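Corkmont Music Showcase: Questions from Bands

How long is a set?
Each set is 27 minutes, including tuning. Changeover between acts is 14 minutes. The desk fades the front speakers when the set time runs out.

Who supplies the drums and amps?
The Tanoli stage has a shared drum shell pack and 2 guitar amps. Bring your own cymbals, snare and kick pedal. Bass players connect through a DI box — no bass cabinet is provided.

When is the stage plot due?
Plots and input lists for the January showcase close at the end of October 2024. Send one PDF per act.
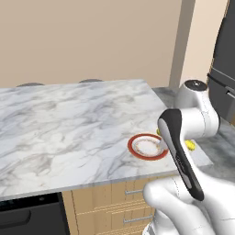 Edith Paucar asks whether a duo using backing tracks still needs to file an input list. Yes. List the playback device as a stereo pair and state the connector type. Click tracks go on a separate line.

Can we change the lineup after applying?
Up to 3 substitute players are allowed per act. The lead vocalist must stay the same.

Can we sell records?
Yes, at the Plutlow Room counter. Acts keep all sales income and handle their own change.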